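Quick one, kettle's on. Been meaning to write down our bench rules for the two-arm setup since September, and Tímea Fekete keeps asking, so.

## Before you run anything

- Cables. Follow each one from gripper to base with your finger. Slack over the shoulder, nothing near the jaws.
- Save every 11 runs. Not when you remember. We lost more than 800 files once, still sore about it.
- Write down what's on the shelf and what's on the floor. Yes even the boring stuff.
- Arms close together = slow speed. No excuses, Rohani did 3 crashes in one afternon.
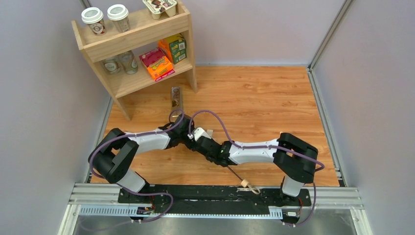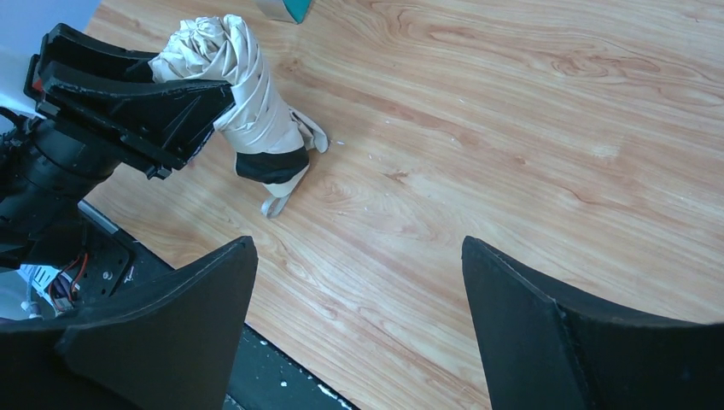 ## Things I still get wrong

Wiping down. Crumbs and bits of paper on the wood count as objects as far as I'm concerned, so either clear them or log them. The Clunen sheet says "clean surface" and leaves it there, which is no help to anyone.

Also naming. Run 2,769 is in there twice, my fault, will fix it tonigth.

Rirkon version of this list is longer and I haven't read it all. Will do. More when I've got the Unar bench sorted.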